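Chapter 9
Life Inside: Who Speaks for Prisoners?

Prison reform is easy to support from a distance. Ask people whether inmates should have clean water, a doctor, and a way to call home, and most will say yes. Ask who should pay for it, and the room gets quiet. This chapter looks at the grievance system, the paper process through which an inmate is supposed to report bad treatment, and asks whether it does what its defenders claim. 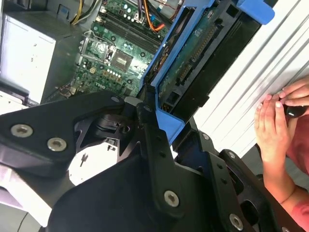
Start with the basic steps. An inmate fills out a form, hands it to an officer, and waits. In many cases the officer who takes the form works beside the officer named in it. Jyoti Chauhan, a former county monitor, read 204 grievances filed at the Busow jail and found that 2 had led to any change in policy. The jail's own yearly report called the system "responsive." You should wonder what that word means there.

Supporters of reform now put their hopes in software. Forms typed on a shared computer, they say, cannot be lost in a drawer. Perhaps. They can still be closed without an answer, and a closed file looks very tidy on a chart. 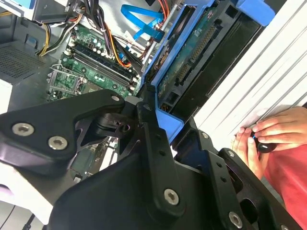
Figure 9.1. An opened desktop computer, with the blue drive bracket in view.

Ashok Grewal, who spent years representing inmates in court, makes a harder point. A court may throw out a case if the inmate skipped a step in the grievance process, even a small one. The form that is meant to help can end up protecting the jail. Sneha Chaturvedi disagrees and argues that good records win cases. Both are quoted at length in Section 9.3, and you need not pick a side yet.
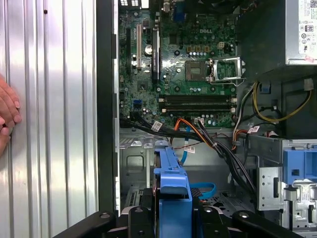
Be careful with numbers, too. A drop from nearly 300 complaints to half that may mean better treatment. It may also mean people stopped bothering. As you read, keep three questions in mind:

Who receives the complaint?
Who decides whether it was fair?
What happens to the person who filed it?

Key terms: grievance, exhaustion, retaliation, outside monitor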